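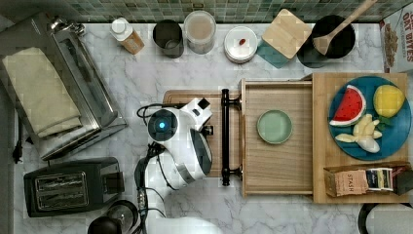
Fig. 1. Marble countertop with gray veining, cutting board, open drawer.

Materials in the Home, Unit 4: Reading Claims About Kitchen Surfaces
Notes by Domenica Wyss

Reading before class: Pfeiffer, "What the Showroom Leaves Out," first half only. Bring the brochure you picked up.

4.1 "Natural" stone

Sellers use the word as if it settled something. Marble is natural. It is also mostly calcite, and calcite reacts with acid. Lemon juice, vinegar, wine and tomato will etch a polished surface, sometimes within minutes. An etch is a dull spot where the stone itself has been eaten away a little. A stain is color that has soaked in. Brochures mix the two up all the time, and I doubt it is always an accident.

4.2 Sealers

A sealer slows staining. It does very little about etching. Read the Cellivora leaflet with that in mind: "50 percent better protection." Protection from what? Better than which product, or than bare stone? Tested for how long? The leaflet doesn't say. Until it does, treat the number as decoration.

4.3 "Hygienic" boards

Plinodby says its plastic boards are safer than wood. Maybe so, when new. Knife cuts in plastic hold food and are hard to scrub out. Wood has its own problems, mainly that people leave it soaking. I have yet to see a maker test a board that looks like the one in your kitchen.

4.4 Surveys

Ulteck reports that almost 30 owners were "fully satisfied" with their counters. Ask how many were asked, and when. Someone who has just paid for a slab is a poor witness against it.

Exercise for Thursday

Take one claim from your brochure. Write down what would have to be measured to check it, and who would have to pay for the measuring. One page. Kerstin Steinbach will collect them at the door. It counts for 10 points, and "the company seems trustworthy" earns none of them.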